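3.2 Play sessions and map changes

Players in the study used the base version of Lerix, a turn-based strategy game, and then the Drevcombe expansion, which adds two maps and a new trade system. Each player finished 2 sessions on each version. Saved games were collected at the end of every session and stored with the turn log.
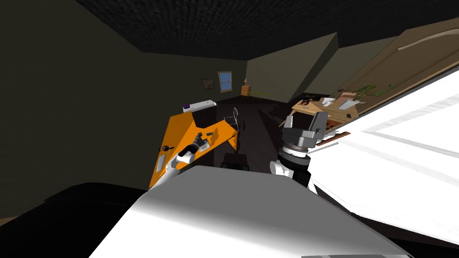 The turn limit was set to 400 for all sessions. Players who reached it were scored on land held and gold in store, with gold capped at 2000. We kept the computer opponents at the middle level throughout — the higher levels change the starting gold and would have made the two versions hard to compare.

The Flullmont map drew the most comments. Its single river crossing slows early attacks, and many players spent the first 100 turns building up trade before moving any troops.

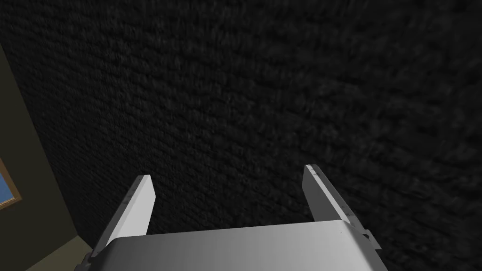 One tester, Dunleavy, wrote in the session notes that the crossing made the opening too safe and that the trade system "pays you for sitting still." Later notes from other players were split on this point. The December patch lowered trade income on that map, but all sessions reported in this section were played before it.
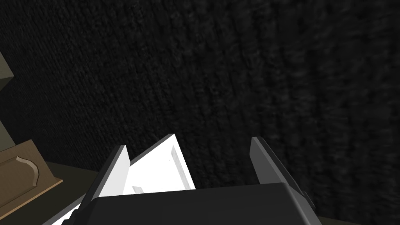
Figure 2. Dark textured surface with an olive-green edge at left, rendered view.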